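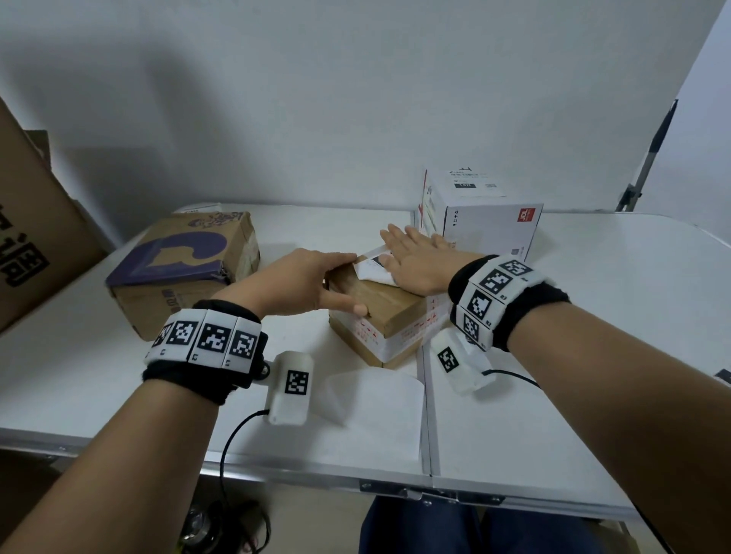

Session 4 - Parcels, labels, chores. Can machines do this yet?

Handout for the automation elective. Instructor: Anouk Wouters. Bring this one back next time, we use it again in the lab.

Reading first: the Noler chapter on deformable objects (skip the math section, we do that in session 5). The Tendeo notes are optional. If you missed last week, get the gripper vocabulary from someone before you go on.

Question for today

Returns desk. Box comes in, used, scuffed, shipping label still on it. Somebody has to hold the box, lift the label, peel it, read it, put it somewhere, go to the next one. A person with no training does it after being shown once. Can a machine do it? Short answer: parts of it, on a good day. Long answer is the rest of this handout.

1. What is the chore made of

Write this out before arguing about robots. Most disagreements in class come from people picturing diferent chores.

- find the box among other boxes
- hold it still
- find the label and an edge of it that will lift
- peel, without tearing
- transfer the label from one hand to the other
- turn it so the code faces up
- read it
- put it down so it stays down (adhesive!)

Finding and reading are vision. The rest is contact. Keep these two columns separate in your homework, they have very different answers.

2. Vision part

Mostly fine. Barcodes and QR codes were made for machines. Printed text, fine if flat and in focus. Trouble starts when the label is curled, folded over itself, shiny, or half covered by a hand. A pile of parcels where every box has old tape and old print on it also confuses things - which rectangle is the live label? People use habit here. A system needs many examples, or a rule like "most recent date wins", and then the date is smudged.

Also: box on box, white on white table. Edges get lost. Don't wave this away as a lighting problem, ask what happens when the lighting is bad on purpose, i.e. in a normal stockroom.

3. Contact part

Two hands, two jobs. One hand holds the box against the pull, the other one works the label. The holding hand is the underrated one. Cardboard gives. Press too hard and the top caves, too soft and the whole box slides toward you. We adjust this without thinking about it.

Picking up an edge: nail or fingertip, shallow angle, very little force, then more force once it lets go. Parallel jaw grippers have no nail. You can glue on a thin blade, and then you have a tool that peels labels and also cuts boxes.

Discuss in pairs (3 minutes): is it cheating to redesign the label so a machine can peel it? Dishwashers do not wash the way we wash either.

4. Where the data comes from

People do the chore and get recorded doing it. Markers on the wrists, head camera, sometimes handheld grippers so the motion is already in gripper form.

Difference to remember for the exam:
Hands bare - natural motion, rich, but then you must map fingers to a machine that has none.
Gripper in hand - clumsier person, slower, but what you record is closer to what the robot could do.

Look at the moment where the slip is up in front of you, pinched at one corner, other hand coming toward it.

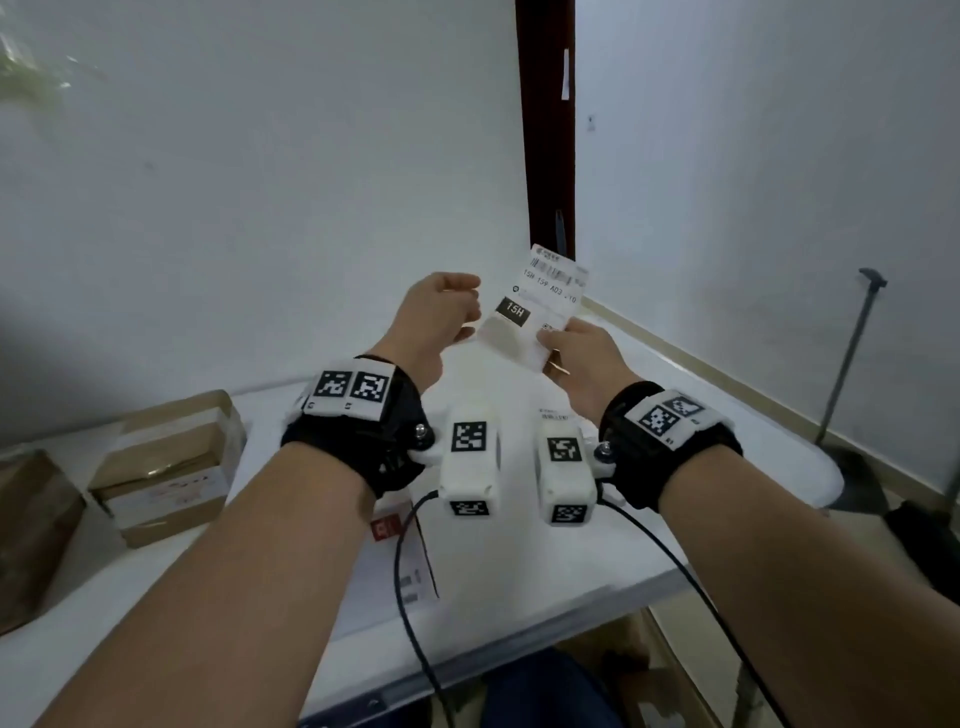

A second of work at most, and try to write the code for it. Where do you pinch? Which side is sticky? How far may it sag before the code is unreadable? The second hand is moving before the first hand has stopped. That overlap is what makes people quick, and most demo videos leave it out - watch for the pause between each step.

Markers give you wrist position and angle. They do not give you force. So from a recording like this you learn where the hand went and not how hard it pressed. Big gap for peeling. Partial fixes: tactile gloves, sensors in the fingertips, or let the robot practice and fail a lot on scrap boxes.

5. Numbers exercise

Say a returns desk handles 400 parcels a shift. A machine does the full chore correctly on most of them but needs a human for some 40. Is that good? Depends:

- does it know it failed, or does the human find out later
- does the human stand there anyway
- what does a torn label cost (a lost return? a phone call?)

The Van der Linden case in the reader is a shop floor that kept the machine and moved the person. The Sakine case took the machine out again after one January rush. Read both, similar failure rates, opposite decision. Why?

6. Household version

Same chore at home: a few parcels a week, every one different, kitchen table, kid's homework underneath. No volume, so no money for a dedicated machine. Needs a general one. General two-armed robots can peel a label in a lab, slowly, with retries. I would not leave one alone with my mail yet.

Homework

One page. Pick a chore you did this week. Break it down like section 1, mark each step vision or contact, and say which single step you'd bet against a machine on. No laundry folding please, I have read enough of those. Hand in on paper or by email, before 5 the evening before class - sorry, before 4, the office closes earlier now.

Next time: drawers and doors. Bring somthing with a stiff lid.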